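Marking a wall before you hang a picture

Tape lets you see where a frame will go before you make a hole. Ynyr Eynon's method for the hallway takes almost 7 minutes.

1. Measure the picture and find its middle. Write both numbers on the back — pencil is fine.

2. Run one strip of painter's tape across the wall and another down it, so they cross near where the middle of the picture will be. Press the tape down with your thumb.
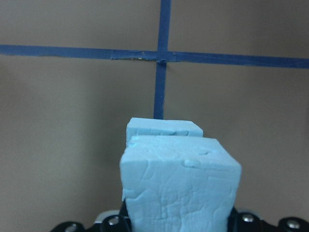
3. Check the lines with a level, then mark the hook on the tape. Drive the nail through it and peel the tape off slowly.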